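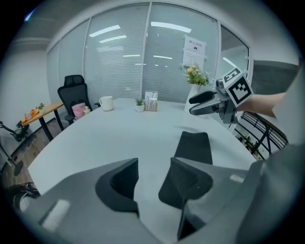
Tidy Table, Shared Room. Project report, Roltthorpe

1. Background
Our group studied how people keep a shared meeting room in order. The room has one oval table, and small things stay on it all week: a mug, a plant in a pot, a vase of flowers, a card holder.

2. Method
In March we asked 65 users of the room to fill in a short form. We then gave every object a fixed place - the flowers too.

3. Result
Before the change, 50 users said that they move things before each meeting. We did not repeat the form yet, so we can not compare.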